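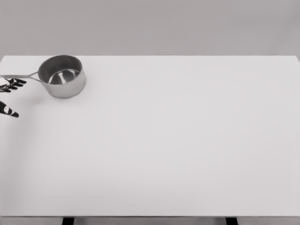 *Fig. 1. Stainless saucepan on white tabletop (render)*

**Siketti field workover program: progress report to Seltura Energy Partners**
4th June

Sending this before the call so you have it in hand. Cost tables follow separately once the last rig invoice is in.

## Where we are

Six wells in the program. Four done, one with the rig on it now, one waiting. The plan had five done by this point, so we're a well behind. Most of the slip is the third one, where the tubing was stuck and we lost days fishing for it. The rest is trucks.

Output from the four finished wells is better than the decline curve we showed you last fall. Not by enough to change the story yet. Two of them came back strong and then settled, the other two came back modest and have stayed flat. I'd take the flat ones any day. Full test data is on the shared drive under Siketti / well tests, ignore the older folder with nearly the same name.

Well five: pump pulled, casing checked down to 1,099 feet so far and it's sound. Worst section on paper is deeper than that so please don't read too much into it. Will know more when the log is run.

## Drokau gathering line

Done apart from the meter. Line tested and held pressure, paperwork signed by our side and waiting on theirs. The meter skid shipped to the wrong yard and is on its way back. Until it's set we keep trucking, and trucking is eating the savings we promised you on this line. No way to dress that up.

Once the line is live, lifting cost per barrel should drop noticeably. I'd rather give you the number after a full month of running than guess now and have to walk it back. 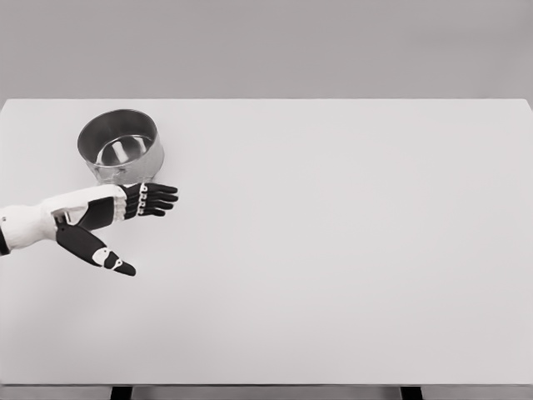 *Fig. 2. Steel pot with robotic forearm and hand (render)*

## Money

Second draw is 60 percent spent. Breakdown, biggest first:

- rig time, over budget, all of it the fishing job
- tubing and rods, under budget, bought early before prices moved
- Drokau line, on budget if the skid freight gets credited back
- trucking, over and still climbing
- site work and roads, close to plan

We are not asking for more. If well six goes cleanly the contingency covers the overrun with a little left. If it doesnt, we would rather stop and talk than drain the contingency and then talk.

Hedge position is unchanged from last report. The near months are covered, the back end is open. The board would like to add to it but the prices on offer for next year aren't good, and locking those in only makes sense if you think the market goes lower. We're split on that. Your view welcome, preferably on the call and not by email, the email thread on this is already a mess.

## Ametepe

You asked whether the Ametepe leases are still on the table. Yes, but slower. The seller wants to be paid for undeveloped acreage, and at today's strip we don't think undeveloped acreage there is worth much. We've offered for the producing wells only. No answer yet. The leases have a drilling clause that runs out in August and the seller knows it as well as we do, so I'd expect some movement as that gets nearer.

Things we still need before going any further:

1. Plugging liability on the old wells. The state list and the seller's list do not match.
2. Title on the north tract. Old gap in the chain, probably fixable.
3. Water disposal. Their contract may not transfer and we have no backup out there.

Nothing from your draw has been spent on Ametepe. Legal work to date came out of our own overhead.

## Problems, in no order

Crew turnover. The rig contractor lost hands to a bigger operator and the replacement crew is slower, though improving. Power cuts at the east battery, two of them, both short, production deferred and not lost. One small spill at the truck loading point, contained inside the berm, reported the same day, cleanup closed out. Photos and the report form were sent to your compliance inbox, let me know if they didnt arrive.

Insurance renewal came in higher. Shopping it.

## Next period

Finish well five, move to six. Set the meter, get Drokau flowing. Retest the first two wells, which are due anyway. We want 100 percent of Siketti oil moving through the line before the next report, and I think that's doable if the skid turns up when the shipper now says it will.

Decisions needed from Seltura: go or no-go on well six after the well five log, and a yes or no on paying for the title work at the north tract. The second one is small money but the lawyer won't start without it.

Reserves update will come with the next report. The engineer has the new test data and wants one more month of it.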